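Setting up the head camera for footwear demonstrations on the Skevitz cell

These steps cover the head camera used to record hand demonstrations for the Skevitz tidying cell. They assume the Nenera controller is already installed and the arms have been homed. Repeat steps 2 to 5 whenever the headband changes wearer.

1. Format the card
Use a 128 GB card. Format it in the camera, then start a short test clip and check that the file opens on the controller. Cards formatted on a desktop machine will mount but may drop the last file of a session.

2. Fit the headband
The camera sits at the center of the forehead with the cable running back over the head. Tighten the rear knob until the housing stays put when the wearer bends at the waist. Floor tasks need a deep bend, and a band that holds well at a bench will often slip on these.

3. Set the tilt
Loosen the side screw and set the housing to 11 degrees below the default mark. Have the wearer stand over the work and reach down with both hands. Both hands and the whole pair of shoes must be in view at the moment of contact. Feet at the bottom of the picture are fine – the hand tracker ignores them. Tighten the screw and check again after one full bend.

4. Lock the exposure
Turn off auto exposure. Set the shutter to 1/200 and raise the gain until dark soles separate from their straps on the preview. Glossy tile will reflect the ceiling lights, so meter on the footwear and let the reflection clip. If the reflection falls on the shoes themselves, move the shoes. Light at floor level should be roughly 700 lux.

5. Check the sync
Clap once in view of the camera with the controller recording. Open the Miturov log viewer and compare the clap with the audio mark. An offset of one video frame is acceptable. Anything larger means the clock service has not restarted; restart it and clap again.

6. Record a trial
Place two pairs side by side with a gap between them. The wearer straightens one pair with both hands, holds still briefly, and stands up. Play the clip back at quarter speed. Some blur on the forearms is normal during the reach. The fingers should be sharp while they rest on the shoes. If they are not, go back to step 4 and shorten the shutter.

Dark footwear on a pale, shiny floor is the hardest case for the segmenter, and a good final check before a long session.

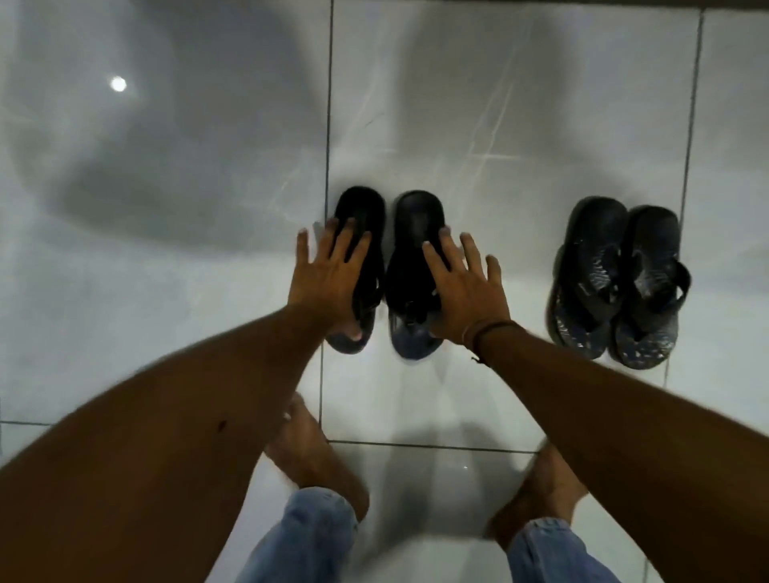

Comment, Mar 9, 2021
We run the same cell at our Mikkelsen site and had sync trouble all through December. Restarting the clock service fixed the offset each time, but it came back after every card swap. We now do step 5 again with each new card. Does the newer controller build still need that?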